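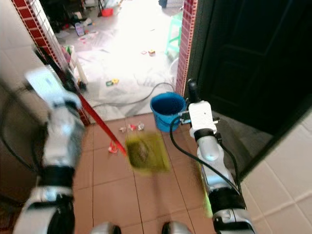 6. Floor Sweeping (Two-Arm Task)

6.1 Scope

This section covers setting up and running the Sweep task on the Zerko two-arm mobile unit in a home or small workshop. It applies to hard floors only: ceramic tile, sealed concrete, vinyl, and finished wood. Carpet and loose mats are not supported.

Sweep is classed as a supervised task. An operator must stay within reach of the stop button from the first stroke to the last. Section 6.6 lists what the unit can be expected to do without help and what it cannot.

6.2 Before You Start

The task uses ordinary tools with stick handles. No special attachments are needed, but handle shape matters more than brush type. A straight, round handle gives the most stable grip. Tapered handles tend to rotate in the fingers during the pull stroke.

Check the following:

- The long-handled brush is held in the left gripper. The right gripper takes the short upright handle of the second tool.
- Both handles are free of grease and loose sleeves.
- The wrist cable on each arm has slack through the full range of motion and does not touch the handle.
- Battery charge is above the Sweep minimum shown on the status page.

CAUTION: Clear power cords and hoses from any floor the base will cross. The base can climb a thin cord but may drag it along, together with whatever is attached to the other end.

6.3 Marking the Work Area

1. Drive the unit to the room to be swept, using the handheld controller. Stop with the base fully on one floor surface.

2. On the tablet, open Tasks, then Sweep, then New Area.

3. Walk the boundary with the marker wand. Place one point at each corner and one on each side of every doorway.

4. Set each doorway to Open or Closed. An open doorway lets the unit continue into the next room. A closed doorway is treated as a wall even if the door itself is standing open.

5. Move buckets, stools, and crates out of the area, or mark them as Keep Clear. The unit leaves a margin around Keep Clear objects and will not sweep inside it.

6. Tap Save Area.

NOTE: Doorways with strong light on one side and a dark room on the other are the most common cause of missed debris. Turn on the lights in the darker room before saving the area. If the difference is still large, sweep the two rooms as separate areas.

6.4 Gripping the Brush

1. Select Load Tool. Both arms move to the loading position and the grippers open.

2. Hold the brush upright with the head resting on the floor. Present the handle to the left gripper.

3. Tap Close Left. Keep your fingers above or below the gripper, never between the pads.

4. Repeat for the right gripper.

5. Tap Test Grip. The unit lifts each tool 3 inches and lowers it. If either handle slips, the task returns to step 1.

6. Tap Find Head. The left arm lowers the brush until it senses floor contact and stores that height.

Repeat Find Head whenever the brush is changed. Bristle length varies enough between brushes to affect contact pressure.

6.5 Running the Task

1. Select the saved area and tap Start.

2. Watch the first 8 strokes. The brush should stay flat and move debris toward the collection point. If it skips over scraps, lower the head height by one step.

3. When the unit reports Pile Ready, inspect the pile. Remove anything that should not be thrown away.

4. Collect the pile by hand, or tap Assist Collect to have the unit hold the right-hand tool in place while you guide the brush.

5. Tap End Task. Wait for both arms to stop before taking the tools.

CAUTION: The brush moves quickly at the end of each stroke. Keep children and pets out of the area until the arms are parked.

6.6 Expected Performance

Sweep is not a replacement for a person with a broom. In the June trials at the Jullham site, run by Xiomara Okafor, 13 areas were swept under supervision. Three were finished with no operator input. The rest needed at least one correction, most often for a rotated brush or a scrap left along a grout line.

Works reliably: paper scraps, wrappers, and dry crumbs on an open floor.

Works with supervision: small toys, debris next to a threshold, fine dust.

Not supported: liquids, broken glass, corners narrower than the brush head, sorting trash from items to be kept, picking up objects before sweeping.

A room with toys and bottles left on the floor must be picked up by a person first. For most households this preparation takes longer than the sweeping.

6.7 Fault Messages

GRIP ROTATED. The handle has turned in the left gripper. Pause, straighten the brush, and repeat Find Head.

CABLE NEAR JOINT. A wrist cable is outside its safe path. Stop the task and reseat the cable in its clips.

FLOOR CHANGE. The base has reached a different floor height or surface. Confirm on the tablet to continue.

LOW CONTRAST. The cameras cannot separate debris from the floor. Add light and restart the area.

Section 6 revised 02/10/2021, V. Ridgeway. For bucket and mop tasks, see Section 7.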